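A thread about a pine table, because I have spent a month thinking about one and would like that month to count toward something.

I wanted a work table. Flat top, pale wood, somewhere to put things down. These were all of my requirements and I considered them modest until I went shopping.

First stop was the Zastton outlet past Emton, where every table has a lifestyle. There was a "gathering table." There was a "maker's console." I asked if they had a table table and was walked over to a desk.

The desk was $700. It had a drawer for your phone, so you could be separated from your phone by one drawer.

Next came Østergaard, which sells you a tabletop and lets you feel rugged about the rest. Pine, edge to edge, visible knots. $167 and a 14-day return window, which I spent mostly reading about pine.

Things I now know about pine, in no order: it dents, it yellows, it moves with the seasons, and people who own oak will bring this up at dinner.

I bought the pine. I was prepared to be defensive about the knots, which the product page calls "character marks," the way a landlord says "cozy." Then I lived with them for a while and now I think they're the best part.

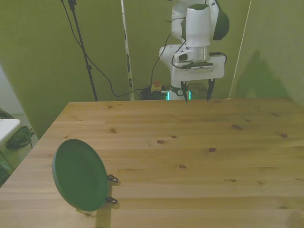
A reply came in before I'd finished typing the next post: pine is fine until somebody writes a grocery list on it with a ballpoint, and then you get to read that grocery list for the rest of your life. Put a pad under everything.

I would like it noted that I read this while holding a ballpoint.

So, pads. I own pads now. I also own a cork mat, a felt mat and a larger felt mat for when the first felt mat looks lonely.

The question everyone asks is what you put on the wood. The answer is that there are two camps and they both have newsletters.

Camp one says oil. Oil brings out the grain. Oil is what your grandfather used, even if your grandfather sold insurance and ate standing up.

Camp two says soap. Plain soap flakes in warm water, wiped on, wiped off, and the wood stays pale. Camp two is calmer, and I suspect camp two of having more cabinets.

I tried a tin of Lurkon matte wax on a leftover piece. The tin says "a small amount goes a long way." I put on a small amount. It went a long way, specifically onto the doorknob and my glasses.

The leftover piece looks lovely, by the way. Best-looking thing in the closet.

People also warned me about sanding. Go with the grain, they said, as if I'd been planning to come at it diagonally in the dark.

I did come at it diagonally, once, in a back corner. It's fine. I know where it is and so will you if you ever visit, as I'll be standing in front of it.

What I hadn't thought about at all was color. You assume a pale wood table is one color. It's a bunch of different trees who have been asked to get along.
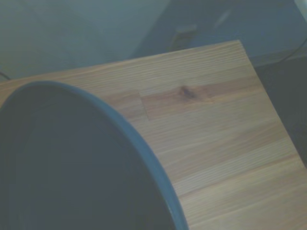 Matching boards is apparently an entire discipline, and I had an opinion about it ready before I had any knowledge. My opinion was that a good top should be even. I've changed my mind, mostly on account of one strip that runs warmer and more orange-brown than everything near it, with a small dark knot sitting in it and the grain bending around the knot. Then the strip hits a joint and stops dead, and the next piece over is a plain, sensible tan. No transition whatsoever. It's like a sentence that switches languages. I'd have sent it back in week one, and now it's where my eye goes when I'm supposed to be working.

Follow-up, since two of you asked: yes, you can get "select" pine with almost no knots. It costs more. You're paying extra for less, a business model I otherwise know from tasting menus.

And no, I'm not going to stain it. The stains are all named after weather and regret. "Harbor Dusk." "Late Oatmeal."

Sunlight will darken it anyway. This is the other thing pine people tell you, in a low voice, the way you'd mention a family condition. Leave a mat in one place from January to summer and you'll have a pale rectangle to remember it by.

The advice is to rotate your objects. I do not rotate my objects. I've had the same mug on the same spot for so long that the mug has standing.

Okay, plates. I promised someone plates.

I've never understood how plates are supposed to be kept. Stacked, you can only ever use the top two, so you own a dozen plates and have a relationship with a pair of them.

On edge is better. Everybody who has ever owned a dish rack knows this, then dries the plates, takes them out of the superior system and puts them back in the bad one.

Also, a plate on its edge shows you its face. A stacked plate is a rim. I bought mine for the color and then filed them like tax returns.

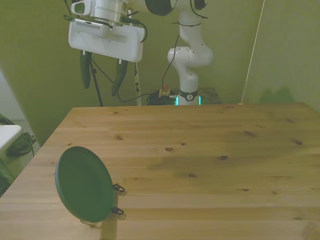
Dark green plate, up on its edge, two small black clips on the rim.

Deep green against pale pine is a combination I'd have claimed not to care about. I'm someone who wears the same gray sweater in different states of decline. But it works. It looks like it was chosen.

The muted part matters, I think. A bright green would look like it was selling you juice.

I went looking for plate stands after this and need to report that the plate stand industry is in rough shape. You can have brass curls like a small bed frame, or you can have clear plastic that arrives already yellow.

There's also a wall-mounted kind with springs, held under tension. I don't want tableware that's under tension. One of us in the room is enough.

Binder-style clips, on the other hand: cheap, black, in every drawer in America. I've used them for chip bags, curtains, a coat hem and, during one long winter, a relationship with a window blind.

A word for clips generally. They never got an app. You squeeze one and it opens, you let go and it shuts, and it has gone through its entire life without needing an update.

Someone sent me a link to a set of "artisan tabletop clamps" for $55. They're clips. They come in a linen bag. I want to know who is buying the bag.

Back to the table, before this turns into a newsletter and I have to pick a camp.

Dents so far: a few. I dropped a tape measure while measuring whether the table was big enough to have a tape measure on it. There's a little comma in the wood now.

You can steam dents out with a damp cloth and an iron. I looked this up, got out the iron, realized I'd need somewhere to set the iron down, looked at the only flat surface in the room, and put the iron away.

The height took some fiddling too. Every chart says a standing work surface should come to your wrist, or your elbow, or a hand's width below your elbow, depending on whether the chart was drawn by a baker or a lawyer.

I settled on "where my back stops complaining," which isn't on any of the charts.

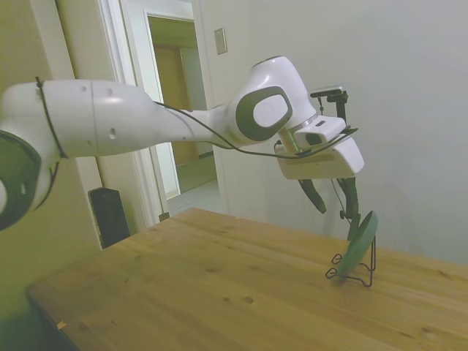 The other lesson was about clutter, in that a new table attracts it by some law of physics. You clear the surface. You feel like a different person. You go make coffee and come back to find mail.

I now have a rule, which is that anything on the table has to be there for what I'm doing today. The rule has held up well apart from most days.

The mug has been grandfathered in.

A few people asked whether they should get the same top. If you want a surface that'll look exactly like this in ten years, no. Get the laminate, it's good now, it has stopped pretending to be marble.

If you can stand a thing that goes yellow and picks up commas, pine's all right. Let the top sit in the room for a few days before you fasten anything to it. Do the underside as well as the top when you wax, or it'll cup. Don't trust the screws in the bag.

I mean that about the screws. They're made of some kind of cheese. The hardware store in Emton has decent ones in the aisle with the birdseed, don't ask me about the layout.

Last one, then I'll mute this and go look at the orange strip. Whoever said to put a felt pad under every object: I ran out of felt and used a sock. It's a good sock. I'd still take recommendations for felt.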